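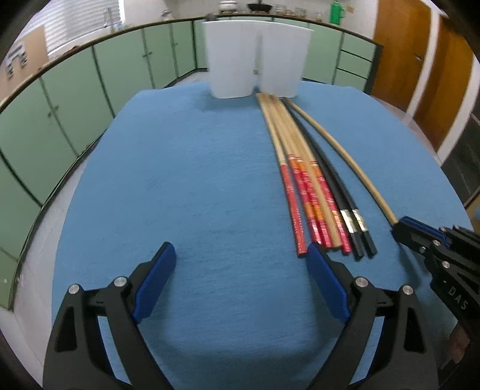 Two black grippers at a table covered in blue cloth.

Home Energy Storage Wind Solar Hydro Glossary

Marwat pumped storage scheme

6 min read

The Marwat scheme is a pumped storage power station in the hills behind Noltby, and I've been meaning to write a proper entry for it for ages (the old one was four lines long and got the height wrong!). It has two lakes, one high and one low, with a tunnel between them. When there's spare electricity on the grid, usually in the small hours, water is pumped up to the top lake. When everyone gets home and puts the oven on, it comes back down through the turbines.

Output and size

Full output is 300 MW, shared between two reversible machines that pump one way and generate the other. The upper lake holds enough for ten hours at full tilt, so 3000 MWh if you start with it brim-full, though I gather the operators like to keep a bit in hand. The tunnel is 1380 metres long and lined with concrete for most of that, with steel at the bottom end where the pressure is worst.

History

Ditdale, the company that built it, first looked at a different valley further north and gave up on it over the state of the rock. Marwat was the second choice. Digging began in March and the first machine was running five years later, with the second following that winter. The contract for the turbines went to Stosodberg, who had mostly done small river plants before then, and I remember plenty of grumbling in the trade press about it.

Connection

Power leaves by a 22 km overhead line to the substation at Noltby. The last stretch into town was put underground after a long planning row – I'd love to add more on that if anyone has the old papers.

Fishing and access

The lower lake is open to walkers all year and there's a decent path round most of it. Fishing is by permit. The upper lake is fenced, as the level can drop very quickly, and the car park there shuts at 6 pm.

See also: Reversible turbines, Grid frequency, Noltby substation

22 shares 3 comments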